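Home | Shop | News | Stores | Contact

NEWS FROM ZOLWOOD

Zolwood Brings Back Its Laundry-Day Folding Mornings, With a New Shelf Box Called the Lelby

Last updated: July

If you've ever dug through a drawer for one pair of jeans and ended up with everything on the bed, we'd love to see you this summer! I started Zolwood because I liked folding clothes (my family thinks this is strange) and because I couldn't find storage that fit the way I fold. We're still a small shop, and I still write these announcements myself, so please forgive the rambling.

The news first. Our folding mornings are back, every Monday at 10 a.m. through the end of the season, at our shop on the Caso side of the river. They're free, you don't have to buy a thing, and you can bring your own laundry. Last year we had room for 5 people at a time around the big table. We've moved the sock racks out of the way, so there's a lot more elbow room now.

The other news is the Lelby, a flat-bottomed box for folded clothes that stands on a closet shelf or slides into a deep drawer. We're making 300 of them in the first batch. It took me most of the winter to settle on the height, and I went back and forth on the handles more times than I want to admit. In the end we went with a cut-out at the front, so you can pull the box toward you with one hand while you hold the closet door with the other. It comes in oatmeal and dark green. People keep asking for yellow, and I'm thinking about it.

The Lelby goes on sale the same day the mornings start, in the shop first and then by mail order a week later. If you already own our older Zoubi drawer dividers, they fit inside the new box – two across, or one turned sideways if you want a wide space for sweaters. I made sure of that before anything else, since I have eleven Zoubis at home and I wasn't about to throw them out.

So what do we do on a folding morning? Mostly we fold and talk. I start everybody on denim. Jeans are stiff enough to hold a crease, so you get a tidy result on the first or second try and feel pretty good about yourself. T-shirts are floppier and I save those for after coffee. Fitted sheets come last, and only if the group is in the mood!

My way with jeans goes like this. Lay one leg over the other and smooth it out with your palm from the waist down. Tuck the pointy bit of the seat in so you have a straight side. Then bring the hems up toward the waistband, stopping a little short, and fold what's left in half or in thirds depending on your shelf. Press down on it between folds. If the edge comes out crooked, open up the last fold and do that one again.

A bed works fine for all this, and so does a blanket thrown over a table. I like a soft blanket underneath, one with some grip to it, so the legs don't slide away while you're lining things up. Pink with flowers is my favorite kind for light blue denim, because you can see right away if your edge is straight. 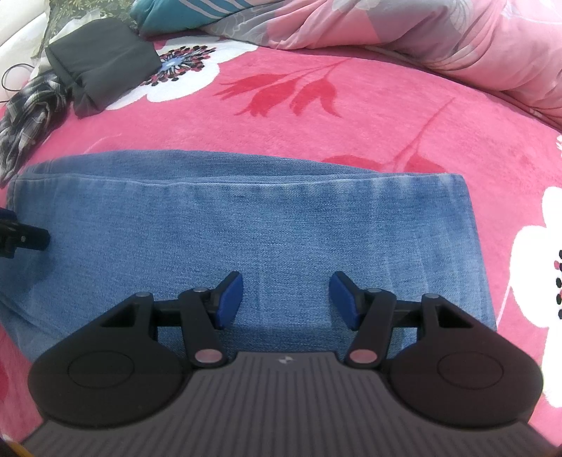

Once you have a stack going, put the folded side facing out. Then you can grab a pair without the whole pile coming with it. In a Lelby I stand them up in a row like books, heavy ones at the back, and I leave a hand's width free so there's somewhere for the pair that's in the wash. Shorts can go in front.

We also have a swap basket by the door again. Bring clean jeans that don't fit anymore, take home a pair that does. Last season 479 pieces went through that basket, kids' sizes most of all, and we'd be really happy to see more of the larger sizes this time – there's always somebody looking.

For anyone who can't make it on a Monday, we've printed 3000 copies of our folding card with the jeans, T-shirt and towel folds on it. They're free at the counter, and we'll put one in every mail order until they run out. Local papers and newsletters are welcome to reprint the card or any part of this announcement. Shops that would like to carry the Lelby can stop in and ask for a sample box to try on their own shelves.

The shop opens at nine, coffee is on by half past, and the parking behind the building is free until noon.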